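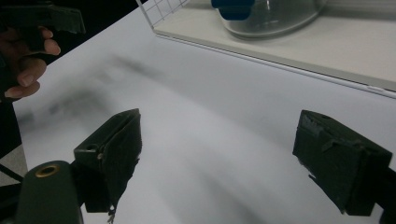
Gripper fingers open over the table, glass bowl up on the board behind.

Mumuvum hand-held gripper pair – review
Posted 9/28/24
Rating: 5 out of 11 on our usual chore scale

Every few months another company tells me the kitchen will soon put itself away. Mumuvum sells the step before that: a pair of grippers you hold yourself, doing the chore by hand so that a machine can learn it later. I had a pair on the bench at Skakby from August on and stuck to one dull job, putting a lidded glass food container away on a wire shelf.

Good points first. The grip is comfortable enough and I could work for 32 minutes before my thumb complained. The fingers open wide, wide enough for a round container with a locking lid.

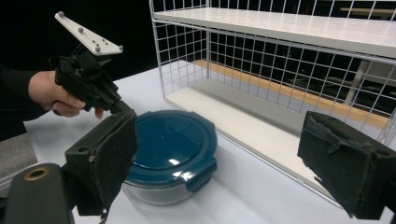
Teal lid, glass base, wire shelf to the right.

Now the rest. The padding on the fingers frays. For a tool meant to repeat one motion all day that's poor, and Tanden, who make the cheaper rival, at least sell replacement pads. You also lose all feeling for the lid. With bare hands I know when a locking tab has caught. With these I push, look, and push again.

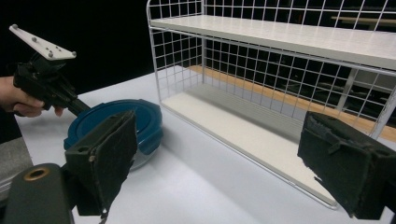 Shelves are the harder part. A low compartment means coming in from the front at an angle, and two grippers plus two wrists take up a lot of room. I clipped the wire more often than I'd like to admit. If a person with working eyes and forty-odd years of putting leftovers away finds it awkward, I don't see a robot managing it in my kitchen soon.
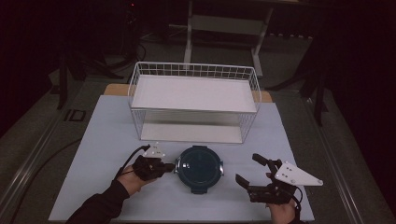
Lids are worse still. A lid lying flat gives you a thin rim and a couple of tabs to catch hold of, and it wants to slide. Tjoa's sales page for its own arm talks about "whole-kitchen tidying" – I'd settle for one lid, first try, every time.

Can machines do household chores yet? On this evidence, no. As a teaching tool the Mumuvum pair is decent, and at 164 dollars it's fair value for a lab or a patient hobbyist. Anyone hoping to get out of the washing up should keep the money. I'll look again if they fix the pads.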